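Pandlow Height-Adjustable Workbench
Set-up Guide, Section 3: Levelling, Loading and First Adjustment
Revised 25 Jul 2022

3.1 Before you begin

This section applies to the Pandlow bench with the twin-column base and the standard or extended top. Owners of the fixed-leg model should go to Section 5. The frame must be fully assembled as set out in Section 2, with all column bolts tightened and the crossbar fitted.

You will need the 14 mm open-ended spanner supplied in the accessory bag, a spirit level and a soft cloth. The work requires 2 people.

CAUTION: Do not connect the bench to mains power until you reach step 3.3. The columns may move when power is first applied.

3.2 Levelling the frame

1. Move the bench to its final position. Lift it by the crossbar, with one person at each end. Do not drag it across carpet or vinyl, as the feet are not designed for sideways load.
2. Leave a clearance of at least 100 mm between the rear edge of the top and any wall, window sill or power point.
3. Place the spirit level along the front edge of the top and note which end is low.
4. Loosen the lock nut on the foot at the low end. Turn the foot anticlockwise to raise that corner.
5. Turn the level through a right angle and repeat for the front-to-back direction.
6. When the top is level in both directions, tighten all lock nuts against the frame and check the level again.

Note: On timber floors the feet may settle during the first weeks of use. Repeat this procedure after a month.

3.3 Connecting power and resetting the columns

1. Confirm that the handset cable is seated in the socket marked H on the control box. The connector will click when home.
2. Plug the mains lead into the control box first and then into the power point. Switch on.
3. Press and hold the DOWN button until the columns reach the bottom of their travel. Release the button.
4. Press and hold DOWN again for about 3 seconds. The columns will dip slightly and return, and the display will show the minimum height.
5. Raise the top through its full travel and lower it again, watching that no cable is pulled taut or caught.

CAUTION: Keep children and pets well clear while the top is moving. Check beneath the bench for bins, stools and drawer units before lowering it.

If the display shows E2, the columns have lost synchronisation. Repeat steps 3 and 4. If the code remains, switch off at the power point and contact Prorneck Service.
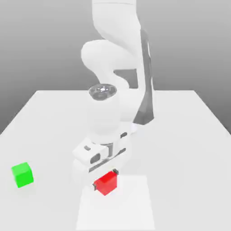 3.4 Loading the top

Heavy items should be placed over the columns and kept away from the unsupported ends. The rated load is printed on the label beneath the front edge and includes anything clamped or screwed to the top. Do not sit or stand on the bench at any height.

Where a vice or other clamped fitting is used, place a timber packer between the jaw and the underside of the top. Retighten the clamp after the first day of use.

3.5 Care of the surface

Wipe the top with a damp cloth and a mild detergent, then dry it. Do not use methylated spirits, scouring pads or bleach. Marks from adhesive tape may be removed with eucalyptus oil, applied sparingly and wiped off at once.

3.6 Warranty registration

Complete the card at the back of this guide and return it to Prorneck Service, marked to the attention of Delia Vasiliu. The serial number is on the underside of the control box.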